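Dastum – parts list and build notes

Hi, and thanks for grabbing the files! Dastum is my little set of tabletop critters you put together from cut cardboard, brass fasteners and rubber bands. There are three of them so far, and the folder has the cutting sheets, the step cards and a parts list for each.

What's in the folder

sheets/ – cutting sheets, letter size, print at 100 percent (please check that box, I've wasted so much card stock)
steps/ – one set of cards per critter
parts.csv – 1657 rows, one per piece per size, with sheet number and fold direction

Subbarao Devadiga cleaned up the fold directions in April and Sharada Nair tested every step card with her craft group in Witavcombe. Any typos left are mine!

Known problems

Sheet 2 of the walker prints a hair too wide on some printers. Trim to the inner line. The hopper wants a stiffer rubber band than the one I listed, so try a couple.
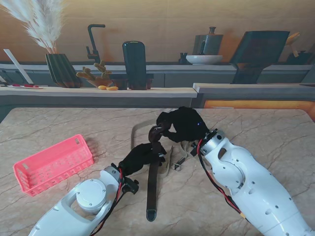
Joints are the part I get the most mail about. Push the fastener through both layers, open the legs, then back them off a touch so the limb still swings. If you'd like yours to look fancier, glue a round gray cap over each joint like the one on the white arm at the left, and dot on the screw holes with a fine pen – I love how that looks on the walker's knees. Caps aren't in parts.csv yet.

Use it, remix it, send me your weird ones.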